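The two-arm cell at Plodora exists twice, once in the workshop and once in software. The engineer who runs the teaching sessions there spends most of the day in the software one. We spoke on 8/29/23, between sessions.

"You sit down, you take the two hand controllers, and the arms go where your hands go," the engineer told me. "There is a short lag. You get used to it in 20 minutes."

The current job is placing a small white block, and the project is called Nekine. Each attempt by an operator is recorded from start to finish, and the set should reach 500 by the end of the season. It stood at 131 when I asked.

I wanted to know why they don't guide the arm by hand. "We did that until May. You hold the wrist and push it through the motion. It's fine for one arm. With two, you run out of hands, and your own body gets in the way of the cameras."

The simulated cell, with both arms at the table:

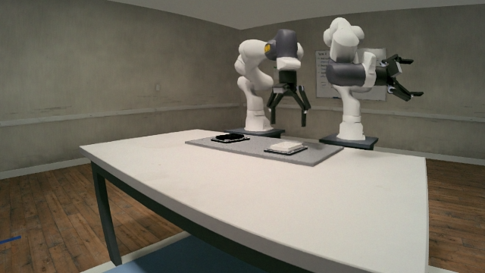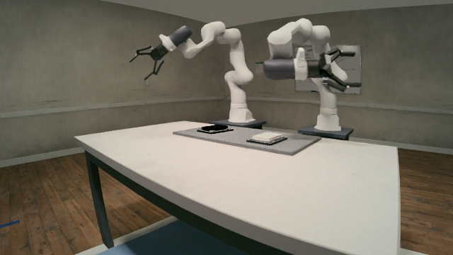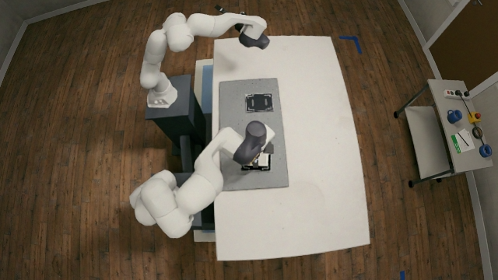 Ngcobo, reached later by phone, was less sure about leaving hand guiding behind. You feel the weight and the contact when you push an arm yourself, Ngcobo said, and a new operator on remote control tends to press too hard for the first week.

The engineer didn't dispute that. "We throw out most of a beginner's first day. Slow is okay. Stopping and starting is what hurts, and the model copies it."

Operators work in blocks of 14 attempts and then take a break. A second site, at Galtcombe, will start with the same controllers once the desks are in.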